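Reference > Computing > Hardware > Memory modules

Memory module

A memory module is a small printed circuit board carrying several memory chips, made to be fitted into a socket on the main board of a computer. It allows working memory to be added or replaced without soldering.
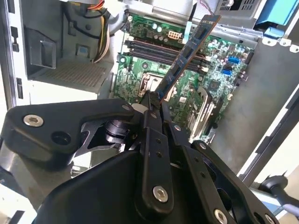
The term covers several formats. The most common in desktop machines is the dual in-line memory module (DIMM), in which the contacts on the two faces of the board are electrically separate. Its predecessor, the single in-line memory module (SIMM), joined the contacts on opposite faces and so offered fewer connections for the same length of edge. Portable computers generally use a shorter form, the SO-DIMM.

History

Early microcomputers held their memory as separate chips, each pushed into its own socket on the main board. This took up a large area, and chips could work loose as the machine warmed and cooled. Modules solved both problems by standing the chips upright on a shared board. SIMMs were widespread by the early 1990s and were displaced by DIMMs later in that decade. DDR memory, which transfers data on both the rising and the falling edge of the clock signal, reached desktop computers in about 2000.

Construction

The contacts along the lower edge are normally plated with gold over nickel. A notch in this edge lines up with a ridge in the socket. The position of the notch differs between generations, so that a module of the wrong type cannot be fully seated. A small additional chip stores the size and timing values of the module, which the computer reads when it starts.

Modules with error correction carry extra memory for check bits. Registered modules also place a buffer between the memory controller and the address lines – an arrangement used mainly in servers, where many modules share a channel.

Fitting

The power supply is disconnected before work begins, and the person fitting the module discharges any static. The latches at the socket are opened, the notch is aligned and even pressure is applied to both ends until the latches close. Some boards have a fixed guide at one end and a single latch at the other. Where a board has two channels, matched modules are usually placed in the sockets named in its manual.

Faults

A poorly seated module may prevent the computer from starting, often with a series of beeps or a warning light. Faulty chips tend to cause irregular crashes or damaged files. Test programs write known patterns to each address and read them back – a full pass on a large memory may take several hours.

Categories: Computer memory | Computer hardware | Printed circuit boards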